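常见问题
手持夹爪项目（学生部分）
最后更新：12/17/25

每年九月有新同学加入，问题常常差不多，所以我们把回答写在一个页面上。如果你的问题没有在这里，请写信给 Liliana Mazza 或者 Ya-wen Yip，信箱在页面最后。

我没有学过编程，可以参加吗？
可以。项目里有三种工作：录制、检查和训练。录制不需要编程，但是需要耐心。检查的时候要看很多短视频，并且在表格里填写。只有训练的部分需要会一点 Python，So-ying Sin 每个学期给想学的同学开一个小课，从安装软件开始讲。去年有两位学文学的同学一直做录制，她们的数据质量很好。

需要自己买什么东西吗？
不需要。夹爪、相机和桌上的物品都是社团的。请带一个笔记本（纸的也可以）和能遮住手腕首饰的长袖衣服。手表请先取下来，表面反光会进入画面。

一个任务是什么样的？
每个任务有一张任务单，上面写开始的状态、要做的动作和结束的状态。例如“把小物件放进分格盒”，或者“把卡片移到桌子中间”。动作要慢，但是不要停在半路想。想好了再开始录。一次录错了没有关系，在表格里写“作废”，然后重新录。请不要自己删除文件，因为编号会不连续，后面检查的同学会找很久。 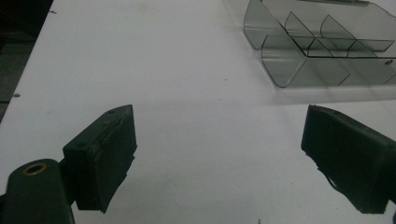
开始录制以前，每个人都要做一次夹爪检查，大概是新同学最容易忘记的一步。先把两个手指完全打开，再慢慢合上，看它们是不是对齐。然后看手指内侧的表面。右边手指的方块下面垂着一条细细的东西，可能是覆盖层的边翘起来了，遇到这种情况请先记在设备本上，再问当天的负责人能不能继续用。不要自己用剪刀剪。去年有一位同学剪得太多，里面的一层也坏了，我们等新的零件等了很久。

为什么不能用手直接帮忙？
模型学习的时候，只能学到夹爪做的动作。如果你用另一只手扶住盒子，它学不到这只手，以后机械臂单独工作时盒子就会滑走。所以录制时另一只手请放在桌子下面，或者放在背后。如果物品掉到地上，请停止录制，捡起来，再从开始的状态重新来。

录多少才算完成？
一个任务的目标是 300 段合格的视频。“把卡片移到桌子中间”现在有 233 段，还需要继续。整个学年的目标是 2000 段，所有任务加在一起。请不要为了快一点达到数字而录得很随便，不合格的视频最后也要去掉，等于做了两次工作。

桌面应该怎么准备？
请按照任务单拿出物品，其他的东西放回柜子。水杯不可以放在录制桌上，放在窗边的小桌。桌面上的小斑点如果能擦掉就擦掉，用干的布，不要用酒精，酒精会让一些塑料变白。擦不掉的可以不管。物品的位置每一次都要换一点，角度也要换，不然模型会以为卡片永远在同一个地方。

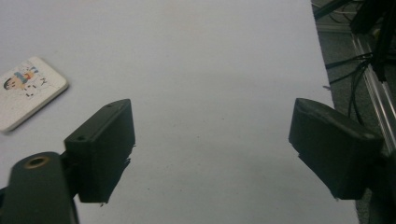 Ultum 学生机器人社 · 操作与数据组
卡片任务里，我们常常听到的抱怨是“卡片平躺着，夹不起来”。任务单写的是“移动”，所以可以推，也可以从侧面夹，两种方法都合格，但是一段视频里请只用一种。白色的卡片放在浅色的桌面上，对模型来说比较难，卡片上的卡通图案这时候很有帮助，所以有图案的一面要向上。另外请注意脚下：桌子旁边的铝型材附近有成束的黑色电缆，走过去的时候请看着地面，不要把椅子推到电缆上面。

活动在什么地方？
在 Rotembridge 楼的二层，走廊最后一间。门上写着 Rivadeneyra，是房间的名字，不是人的名字，已经有几位同学敲门要找这位老师了。楼下的门晚上会锁，如果你迟到，请给当天的负责人发信息。

什么时候可以自己一个人录？
先跟一位老成员一起录一个完整的任务，再由 Shih-chieh Chou 看你的视频。他会写几句意见，通常比较严格，请不要难过。他同意以后，你的名字会加到门口的名单上，然后你就可以自己预约桌子。

我的视频被退回了，为什么？
常见的原因写在下面。
手指遮住了物品，整段视频里都看不清楚。
开始的状态和任务单不一样。
动作太快，画面模糊。
画面里出现了人的脸或者别人的手机。
视频编号写错了，或者没有写。
退回的视频会留在“待处理”文件夹里一个星期。如果你觉得退回得不对，可以写上你的理由，So-ying Man 会再看一次。她改变过决定，所以写理由是有用的。
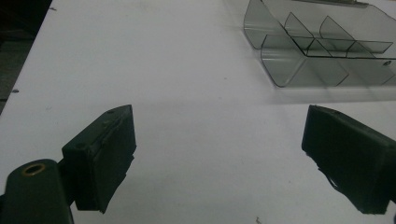

分格盒任务在十一个任务里排在后面，我们建议先做过卡片任务的同学来录。困难的地方是对准格子，不是夹住物件。盒子是透明的，带一点灰色，隔板重叠的地方线条比较深，第一次看的时候很容易把后面的隔板当成前面的。我们的办法是先把夹爪移到格子的正上方，停一下，再向下放。两个手指之间要留够距离，但是打开得太大，手指外侧会碰到隔板。如果碰到了而盒子没有移动，视频还是合格的，请在备注里写一句。

盒子可以换成别的吗？
现在不可以。同一个任务请一直用同一个盒子。春季学期我们想加一个不透明的盒子，Ya-wen Yip 正在写新的任务单，有意见可以现在告诉她。

我们参加比赛吗？
参加。Buretti 学生挑战赛有一个桌面整理的项目，我们上次得了第五名，分数是 559。训练好的模型要在主办方的机械臂上运行，而且桌子的灯光和我们的不同，所以我们现在也在窗帘打开的时候录一部分。报名的队员从做满一个学期的成员里选，录制、检查和训练三种工作都会有人去。

可以拿数据写课程报告吗？
可以，但是请先问 Liliana Mazza。报告里要写明数据来自本组，并且给我们一份电子版。数据不可以放到公开的网站上，也请不要存在公共电脑里。

录完以后要做什么？
把文件传到组里的硬盘，等进度条走完再拔线。夹爪放回有海绵的箱子，相机的电池取出来充电。分格盒里的小物件请全部拿出来，放回各自的袋子。最后在预约表上写离开的时间，关灯。

联系方式
一般问题：Liliana Mazza、Ya-wen Yip
视频检查：Shih-chieh Chou、So-ying Man
Python 小课：So-ying Sin
信箱地址请看社团首页的“成员”一栏。我们一般在两天以内回信，考试周会慢一些。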